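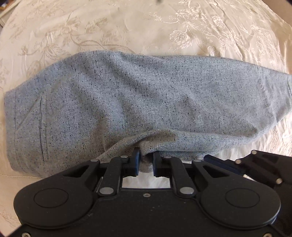
4.2 手持ちグリッパの指パッド比較

指の機構は平行リンク式に統一し、パッドだけを取り替えて比較した。候補はMerkcombe型とTremby型の2種類である。前者は表面が平滑で硬く、後者は薄い弾性層をもつ。設計段階での我々の予想は後者の圧勝であり、予備実験の計画書にもそう書いてしまったため、本節はその訂正を兼ねる。

課題は、畳んだ衣類の下縁をつまみ、10 cm引き寄せてから放すという単純なものである。単純であることと簡単であることの違いについては、6月の予備実験で十分に学習した(学習したのは主に著者らであり、方策ではない)。衣類は11点、敷物は綿のシーツとサテン地のベッドカバーの2条件とし、有効な試行は合計1,460回であった。手首側カメラの画像は全試行で記録し、把持の成否は引き寄せの終了時点で判定した。

図3 サテン地条件における把持の例。杢調のグレーのニット地を、左右の指パッドの間につまんでいる。ベッドカバーには花と蔓の模様がある。

図3のように下側の布がたぐられてパッド間に集まる把持を、本稿では「袋状把持」と呼ぶ。教科書的な縁の把持に比べると見栄えはしないが、引き寄せ中の脱落は少なかった。一方、布の縁だけを薄く捉えた把持は画像上では実に端正で、査読者に見せたくなるものの、引き始めた途端に外れることが多い。見た目の良さを成功の予測に使うのはやめた。

パッド間の差は、敷物によって逆転した。綿のシーツではTremby型が優位で、滑りによる失敗が少ない。ところがサテン地では、弾性層が衣類と一緒に敷物までつかむ失敗が34回生じた。摩擦を増やす設計は、摩擦を増やす相手を選んでくれない。Merkcombe型では同種の失敗は6回にとどまり、代わりに厚手の衣類で滑りが目立った。両者の長所を兼ねるはずの折衷案も試作したが、短所のほうが先に兼ね備わったので、結果は付録Bに退避させてある。

カメラについても触れておく。手首側の視野では、画面の下部をグリッパ自身がかなり占める。Cleltmontの広角レンズに替えると周囲の布はよく入るようになったが、肝心の指先の画素数は減った。指先付近だけを切り出して別入力とする構成にしたところ、パッド間の布の有無の判別は改善した。ただし、つまんだ布が衣類なのか敷物なのかの判別は、色の近い組み合わせで依然として難しい。人間の評価者2名の判定も同じ組み合わせで割れており、方策だけを責めるのは公平を欠く。

以上を踏まえ、5章の実験ではMerkcombe型を標準とし、制御器にはFontesの位置制御版を用いる。力制御版との比較は、締め付け量を両者でそろえる手順が定まっていないため本稿では扱わない。なお、パッドの取り付けねじは連続使用で緩むことがあり、各セッションの開始前に増し締めした。この手順を加える前のデータは、上記の試行数に含めていない。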